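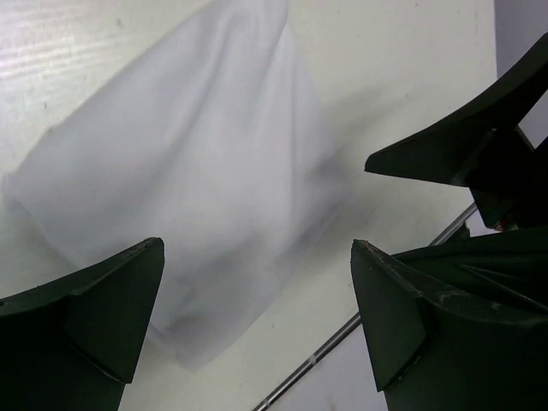
White cloth on the table.

Speaker notes: folding thin white cloth
Talk for the Druton linen evening, Kuldeep Sachdeva

Start with the cloth, before my name or the agenda. Hold it up. Let people feel a corner if they're in the front row.

Say: thin fabric shows everything. A crease you put in by accident stays there until somebody irons it. Thick towels forgive you and this doesn't.

Say where the numbers come from. The Voveo laundry folded 3,102 pieces in June. They sent 79 back to be pressed again, and most of those were thin whites. Pause here, people write this down.

Next, the table. Light, smooth, wiped down. Keep other things toward the far edge so they don't end up under the cloth. Mention lint.

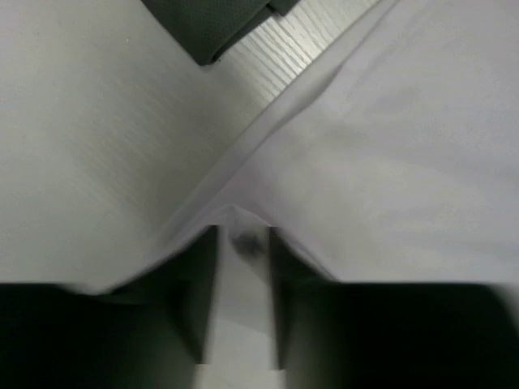

Page last changed: August 12, 2026

Go through the diagonal. When cloth is pulled from one point, the fabric bunches at that point and a ridge runs away from it. Pulling harder makes the ridge sharper. Let go, move your hands out to the corners, and pull from there.

Sum-yee Hsueh's way: find two corners first, then lay the cloth down away from you. Smooth from the middle out with a flat hand. Do it slowly the first time, then at normal speed. Leave 8 minutes for this, with people trying it in pairs.

Someone will ask about starch. Answer: not for this weight. Move on.

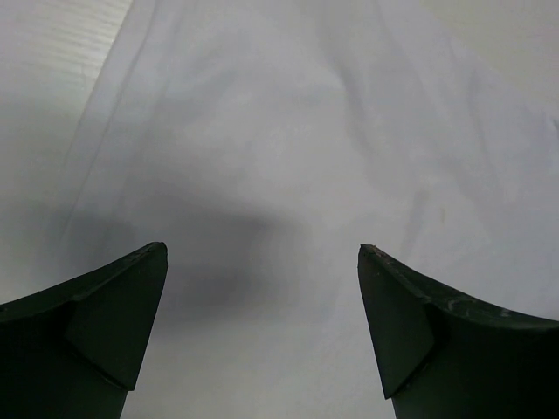
Broad, soft waves in the cloth can stay until the second pass. They come out with the palm. Tight wrinkles are different and need a little steam, so deal with those before the first fold. If you fold over one you get it twice.

Then halves, then halves again. Edges to edge, check the hem, turn it. Stack no more than 40 or the bottom ones mark.

Questions. Collect the practice cloths at the door.

Related
Storing table linen over the winter
Plidance talk notes: pressing and steaming
Sorting whites at Yadav
Fitted sheets, part two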